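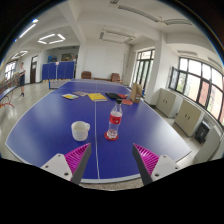

Hand-held gripper over the blue table, with the mug on the left and the water bottle on its red coaster on the right.

Care of the hand-held gripper
Skovunside workshop pages, gallery and notes
Last changed: Wed 30 July

On this page we keep what we have learned about looking after the hand-held gripper, which we call Pollia. It is written for the people who take it out of the cupboard on a normal working day. The large view can be kept open beside the text while you read.

The pads
The magenta pads are the part that needs most of our attention. The ribs must stay clean, otherwise smooth things like a ceramic mug begin to slide. We wipe them with a cloth and warm water after each day of use. Please do not use alcohol. We tried it in November and the surface became hard and shiny, and we had to change both pads.

A pad is changed after roughly 700 grips, or earlier if a rib is torn. Always change the two sides together. One new pad and one old pad do not close evenly, and then the object turns a little in the jaws.

The mounting plates
Each finger has its own white mounting plate. The small holes are for the screws, and they are easy to damage, so use the short screwdriver and only the force of two fingers. When a plate has some play, first take the screw out and look if there is dust in the hole. Only after this should you tighten it again. The spare plates from Zamfir are a little thicker than the first ones. They fit, but do not mix the two types on one tool.

Checking that the jaws are straight
Any table with a straight center line is good for this. Hold the tool so that the line goes through the middle of the open space between the jaws, then close them slowly. Both sides should arrive at the line at the same moment. If the left side arrives first, loosen the left plate, move it outward by a very small step and repeat. It takes patience the first time.

The test objects
A handle, a round bottle and flat things such as a book or a booklet are all useful, for each of them touches the pads in a different way. Flat things are the most difficult, and with them you will notice a worn edge before you see it. For the bottle we put in some water, so that it does not fall over at a light touch. A paper bag is also good to have, as it shows quickly when the grip is too strong.

The camera
Clean the lens before the session and again after 60 minutes. Fingerprints are hard to notice in a bright room with large windows, but they make the light spots wide and soft. The dark area at the bottom of the view is the mask and it belongs there. Please do not try to clean it away!

Storing
Put the tool in the Kisico case with the jaws open. When they stay closed over the weekend, the ribs press into each other and keep the marks. Write the number of grips on the card in the lid, also when it was a short day.

Spare pads are in the second drawer, under the cloths.

Back to the workshop gallery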